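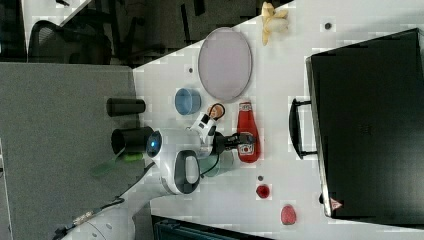 One of the packers said this morning that the arm is fine by her, it's the waiting for it that wears her out. She used to set her own pace at the bench and now she finds herself standing there with the next item in her hand, and by the end of a shift that's more tiring than the lifting was. Fair point, and not one I had written down anywhere!

January 26, 2018

So, notes for me and whoever picks this up at Clurnstead. Today was mixed groceries and tableware on the white table, ketchup bottle on its side (my least favorite), plus fruit, cup and plate. The Galidstead people want 200 picks logged before they'll talk about a second bench. I'd like to change the handover first - if the packer can put down two items ahead, she isn't stuck waiting on the gripper. Yeom thinks that needs a new layout in the Matix software. I think it needs a strip of tape on the table, but we'll see.

Other thing that came up: who clears a stop? In December it was always one of us, and the bench sat there until we walked over. Two of the packers have asked to be shown how, and I'm all for it. It takes some 10 minutes to teach. Pay grade question goes to Galidstead, not me.

To do: tape, stop procedure on one page in large print, ask the late shift the same questions.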